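The long way round to Stamomthorpe

Print | E-mail this article

The 48 bus leaves Guthrie at 6 in the morning, and on most weekdays it is full before it reaches the ring road. Kipchumba Kaijage has caught it for three years. He works in the office of a seed merchant in Stamomthorpe, 38 miles away, and does not drive.

When the railway shut, the council promised a coach every half hour. What came was one bus an hour, then one every two hours from last October. Miss it and the day is gone – there is no taxi firm in Guthrie any more.

Kaijage says the journey itself is fine. He reads, or sleeps as far as the bridge. The trouble is the evening, when the last bus home goes before many shops have closed.

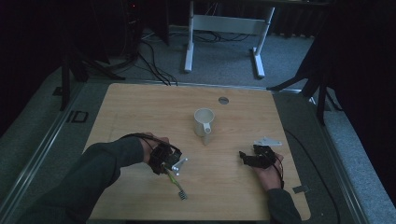
Fares are the other complaint. A weekly ticket now costs £40, and it cannot be used on the Sunday service, which is run by a different firm. Several passengers have asked for a single ticket that covers both. The council says it will look at the matter when the contract comes up for renewal. Until then Kaijage buys his ticket on Mondays, from the driver, in cash.

Print | E-mail this article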